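Stedier bench arm kit: evaluation talk, speaker notes
Speaker: Akosua Amoah, Hundley
Version 17/07/2020
Slides numbered as in the shared deck. Text in parentheses is for me and should not be read out.

Slide 1. Title

Introduce the review team: Mansa Gbeho on setup and safety, Darius Preda on software, me on grasp trials. Say that Hundley bought the kit at list price and that Stedier saw the findings one week before this talk. They asked for two wording changes. We accepted one.

Slide 2. What is in the kit

Single arm, two-finger gripper, base unit with control panel, power and data cables, one year of the software license. The camera mount is sold separately. The camera is not sold by Stedier at all. Buyers who plan from the brochure photo tend to miss this, so stay on the slide long enough for people to write it down.

The base unit contains the controller. There is no second cabinet to find space for. The panel on top has a red button and a small display. The display shows a status code and little else; the code table is in appendix C of the manual and was missing from the printed copy we received.

(If asked about the teach pendant: there is none. Hand guiding or the laptop.)

Slide 3. Setup

Mansa's log gives 217 minutes from opened box to first commanded motion. The vendor quotes half a day, so the claim holds. Most of that time went into the license server and a firmware mismatch between arm and gripper. The mechanical part was short. The base sits on the tabletop and needs to be clamped or bolted before the speed limit is raised above the default.

Cable routing needs thought. The external cable on the arm has to keep a loop large enough for full travel of the upper joints. We tied ours too tight on the first attempt and the arm stopped on a torque fault near the end of its range. Correct routing is shown on page 9 of the quick start sheet, in a drawing that is too small.

Slide 4. Trial layout

Mixed tabletop, black cloth, no fixtures. Object set drawn from household and toy items: cup, bowl, book, computer mouse, markers, blocks, plate, watering can, soft-looking and hard-looking toy figures. Objects are placed by hand before each run and are not aligned to anything. The red open-topped box stays toward the back of the table. 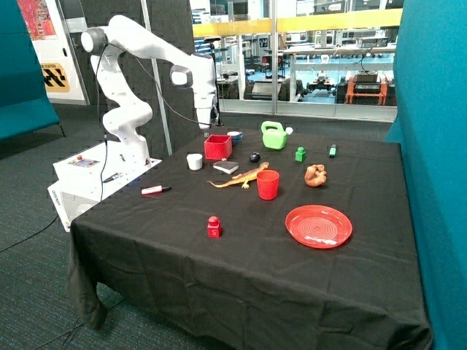 The cloth was kept for all runs. It removes glare from the tabletop, which helps the segmentation step, but it can shift under a dragged object. Runs in which the cloth moved visibly were kept in the results. Stedier wanted them removed. That is the wording change we did not accept.

Slide 5. Grasp results

Read the chart left to right. Blocks and cups are at the high end. Markers are in the middle, and the failures there come mostly from the approach height being set a little too high by default. Flat items are at the low end. A closed book lying flat gives the fingers nothing to go under, and the plate has the same problem unless the rim is approached at an angle. The planner does not try an angled approach unless it is told to.

The watering can was picked well by the body and badly by the handle. The dark items on dark cloth, meaning the mouse and the book, needed the depth threshold lowered. After that change the mouse was found in every run.

Pause for questions. Expect one from Ryan Bunting about cycle time. Answer: we did not tune for it, and the figures in the handout should not be compared with the Korletey cell.

Slide 6. Software

Darius's points, in his order. The Python interface is clean and the examples run. The graphical editor is slow once a program passes nearly 2 screens. Error messages repeat the panel code and add nothing. Log files rotate after 7 days with no setting to change this; copy them off if you need them.

The February release fixed the gripper force readout. Units shipped before that should be updated before any trial with thin-walled items.

Slide 7. Support and cost

We opened tickets under an ordinary customer account. Replies were correct and came in the order the tickets were filed, regardless of the priority we set. Spare fingers are stocked. A spare base unit is quoted on request.

Nivico resells the kit with on-site training. Mohammed-Awal Ametepe took the course and his notes are attached to the handout. He rates the calibration session as worth the fee and the rest as optional.

Slide 8. Recommendation

Suitable for teaching labs and for grasp research with mixed small objects. Not suitable for flat parts without a different end effector. Budget for the camera, the mount and a day of someone's time.

(Leave this slide up during questions. The raw run logs are in the folder linked on the handout, with the cloth-shift runs marked in column F.)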